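About Julix

Julix is a home decorating and furnishing service based in Tramthorpe. We help people choose paint, curtains, rugs and furniture for the rooms they already live in. Most of our customers are not starting from an empty house. They have a sofa they want to keep, a carpet they are tired of, and a budget.

We opened in February with one room above a hardware store and a wall of fabric samples. Today there are nine of us, and the sample library holds 900 fabrics and 136 paint colors. Any of them can be borrowed for a week at no charge.
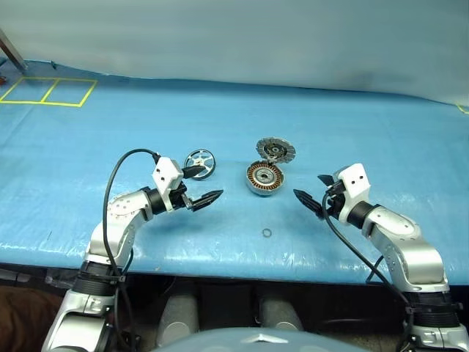 Robotic arms over a table with a light blue cover.

How we work

A first visit takes an hour. We measure the room, look at the light and ask what you use the space for. After that you get a floor plan, a color scheme and a shopping list with prices. You can buy everything through us, buy some of it, or take the list and shop on your own. The fee for the plan is the same either way.

We don't push a house style. Some of our customers like plain white walls and others want wallpaper on the ceiling – we have done both on the same street. 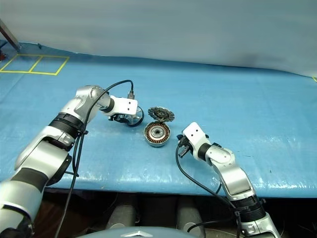
Curtains and blinds are the largest part of our business. We measure and hang them ourselves within Tramthorpe and the nearby villages. Lead times change with the season, so please ask before you book a painter or a floor fitter.

Our ranges

Jalali is our line of wool and cotton rugs, sold in four standard sizes and cut to order for hallways. Steludent is our furniture range for small rooms and student apartments: desks, shelves and beds with storage underneath. Both can be seen in the showroom.
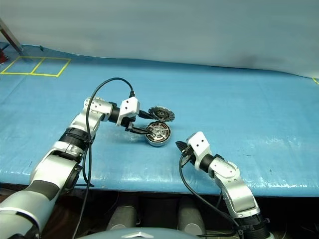

Larger pieces are delivered by our own two-person crew, who will carry them to the room you choose and take the packaging away. Delivery is free on orders over $1,000. Old furniture can be collected on the same trip if you tell us when you order.

Visiting us

The showroom is open most days and you don't need an appointment to look around. Home visits do have to be booked. Parking is behind the building, and there is step-free access from that side.

Page last updated 7 Jul 2023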